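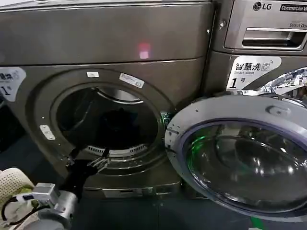

Front-loading machine with the door open.

Shared laundry room at Prillmont: new hours and what we spent

From April the laundry room in the Prillmont building is open from 6 in the morning until 10:30 in the evening. Before it closed at 9, and many of you wrote to us that this is too early for people who work the late shift in Tiddale. We listened, and we also asked the neighbors on the ground floor. They agreed, with one wish - please do not start a spin cycle in the last half hour.

Last year residents did 2,168 washes, against 1,583 the year before. This is a big increase and the water bill shows it. The price of one wash stays the same until summer, then we will look at it again at the house meeting.

The repair of the drain pipe cost 326 dollars and was paid from the common fund. The work was done by Tuhumury, the same company that fixed our boiler. If you still see water on the floor near the sink, please write it in the notebook by the door, with the date.

Some small requests which we received from residents:

Empty your pockets before washing. Coins and hair pins were found in the pump two times this winter.

Take your clothes out when the program is finished. After 15 minutes the next person is allowed to put them in a basket on the shelf.

Leave the door of the machine open after use, so the rubber can dry. The bad smell many people complained about comes mostly from closed doors and too much softener.

The drying room can be reserved on the Drundix page as before. Saturday is usually full, so reserve early. Residents without internet can still use the paper list in the hallway.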